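Public comment is not a hostage situation

I sat through the whole Irkport council meeting, all of it, and I want to talk about the two minutes. If you follow local politics at all you know the two minutes I mean. Each speaker gets a hundred and twenty seconds at the microphone, a light goes yellow, a light goes red, and Beat Zürcher leans into his own microphone and says "thank you" in the voice of a man closing a car door on your foot.

It used to be five. They cut it in February, on a voice vote, at the tail end of a meeting that was supposed to be about storm drains. I didn't hear one member ask why. Zürcher said later that meetings were running long. Well, yes! They were running long because the council wanted to sell the Kuster lot and a whole lot of people had opinions about that.

I have opinions about it too, but I'll save them. My beef this week is with how we're being asked to talk.

Try it at home. Set a timer and explain why you don't want a parking structure across from a grade school. Say your name and address first, because that's required, and it comes out of your time. By the time you've spelled your street you've got maybe a minute and a half left, and you haven't thanked anybody for their service yet (you have to do that or they stop looking up). A woman from Wunley had brought the actual traffic study with her, with her sticky notes in it, and she got as far as page four.

Now, the other side. Luzius Mösli wrote a long post defending the change and I read it twice, because he's a smart guy and I've voted for him. His point is that 31 people signed up to speak on the lot, and at five minutes each you're there past midnight, and the folks with kids and early shifts go home while the retirees and the cranks stay. Fair enough. I'm pretty close to being a crank myself and I've watched it happen.

But look at what he skips. The same night, the consultants got a full presentation slot with slides, and the slides had slides. No light for them. The developer's lawyer was called up three separate times to "clarify," and every clarification was longer than anything a resident got to say. If the problem is the clock, then put everybody on it. I'd sit through a two-minute lawyer happily — I'd bring snacks.

And there are easy fixes! Trirnolside lets neighbors pool their time, so four people can hand their minutes to the one who did the reading. They also take the big item first, before the proclamations and the photo with the swim team. Their meetings end earlier than ours do. I've been to a few and the chairs are better, too.
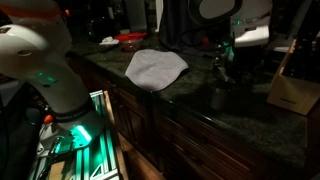

What bugs me most is the written comment thing. Whenever somebody complains, Zürcher says you can always email the clerk, and your letter goes in the packet. The packet for the Kuster vote was 518 pages. It was posted the afternoon of the meeting. I asked two council members afterward which letters had stuck with them and got a very warm smile from one and a story about a dog from the other. I like dogs, but come on.

I don't think these are bad people. I think they're tired, and they've started treating the rest of us as weather, something to wait out until the real business starts. You can feel it from the third row. They shuffle papers, they check the time, somebody goes for coffee right as the school crossing guard gets up to speak.

So go to the next one. The rule comes up for review on Thu 18 June and it needs four votes to change back. The room holds 200 and last time there were plenty of empty seats by the second hour. Sign up at the table by the door, write your thing out ahead of time, and read it slower than you think you should. If the light goes red in the middle of a sentence, finish the sentence. They can wait for a verb.

Recent columns
The Kuster lot, one more time
Why is the ballot printed so small?
My case for boring mayors
Leaf pickup and the art of the non-answer
Who keeps moving the polling place?

Contact the editor | Copyright, all rights reserved | Back to top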